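Operators wanted for a gripper comparison study (paid, part-time)

Illulitz is looking for people to run two-handed robots by remote control while we compare hand designs and controllers. The work takes place at our Piritz test site from July. No background in robotics is needed. We want people with steady hands who don't mind doing the same task many times and writing down what went wrong.

What the study is

We are testing jointed, multi-finger hands against the simpler two-jaw grippers we have used up to now. Each hand is tried with 2 controllers, a glove and a handheld grip. The tasks are tabletop ones with ordinary household things: plates, mugs, fruit, bread. Some of them need both hands working close together, and that is where most of the trouble has been with fingertips touching or blocking the wrist camera. 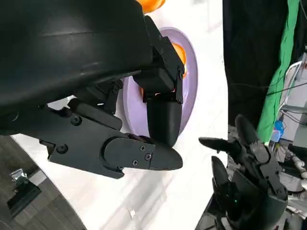 What you would do

Run assigned tasks in 60-minute blocks, with a break between blocks.
Switch hands and controllers on the schedule you are given.
Fill in a short form after each block – grip lost, object dropped, view blocked, anything that felt slow.
Reset the table between runs.

We use cookies to remember your settings and count visits. Accept | Manage choices

You will work from two views, one at the wrist and one from above the table. The view from above is the one most operators rely on for moving between objects. Round items such as bread rolls are in the set on purpose, as they show quickly how well the fingers close around something without squashing it.

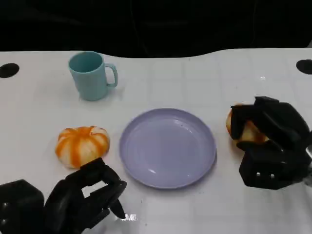

Operators get two training sessions before any of their runs are counted. Guilan Yan runs the training and will set up the glove to fit your hand. If the glove can't be made to fit, you can still take part using the handheld grip only.

Who can apply

You must be 18 or over and able to sit or stand at a station for an hour. Left-handed people are very welcome – we have too few so far. Glasses are fine. Please tell us if you have had wrist or shoulder trouble in the past year.

Pay and places

There are 14 places. Pay for the full set of sessions is $2,000, in two parts, with training time included.

How to apply

Send a short note with your available hours to Kekeli Agbenyega at the Illulitz front office by 2 May 2026. A resume is not required. Questions on the tasks or equipment can go to Deming Tan.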